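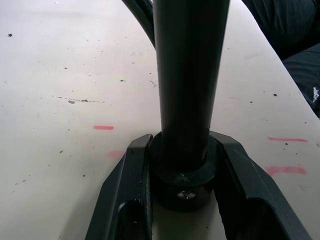 Figure 3. Wrist view of a grasp at the collar of an upright pole. Pink marker lines are drawn on the tabletop.

4.2 Handling of household objects

The tasks in the Dikedeck set were chosen to resemble work that a person does at a table with little thought: setting an object upright, moving a cord out of the way, putting small goods back in a basket. The set contains 21 tasks, and the full record comprises 2,154 attempts under two controllers, Collet and Kemby. An attempt was scored as complete only if the object was released and remained where the instructions required for the rest of the trial.

Grasps on rigid, upright objects were the most reliable part of the set. In Figure 3 the two fingers are at either side of the collar, where the part is thicker than the pole above it. A low grasp of this type leaves little room for error near the table surface, and in our trials a finger that met the table early was the most common reason for stopping. Kemby slowed its approach near the surface and was stopped less often as a result, although its trials took longer. We did not tune either controller for individual objects.

Performance fell when a cable was involved. Of the full record, 1,238 attempts included at least one cable, and these account for most of the incomplete trials. A cable may be held securely at one point while its free length moves in ways that the controller does not track. Tsao and Marchal reported a similar pattern in earlier work with a single arm, and their division of errors into grasp, route, and release is used here without change. 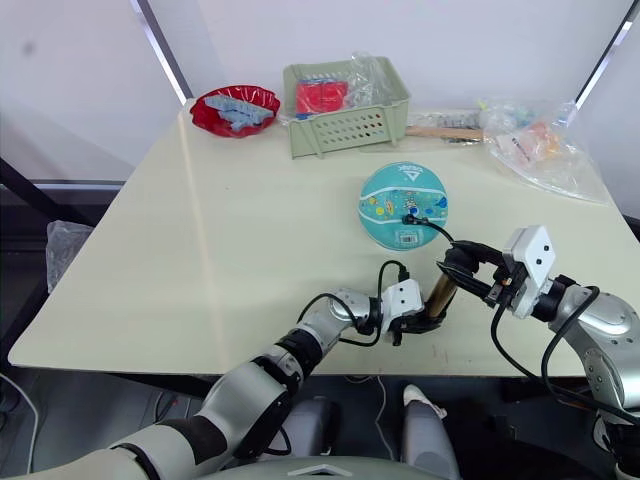
Figure 4. Two-arm work on a cluttered table. The left gripper is closed around a brass-colored cylinder and the right gripper holds a black cable close to it. The plug end rests against the ball.

Clutter added a further difficulty. With a ball in the middle of the table, as in Figure 4, the route available to a cable is narrower, and contact with objects outside the task becomes hard to avoid. Our scoring did not penalize such contact unless an object left the table. A household user would probably apply a stricter standard, and the completion rates in Table 2 should be read with that in mind.

Reviewers of the recordings disagreed on 42 attempts, all of them involving release. These were scored as incomplete.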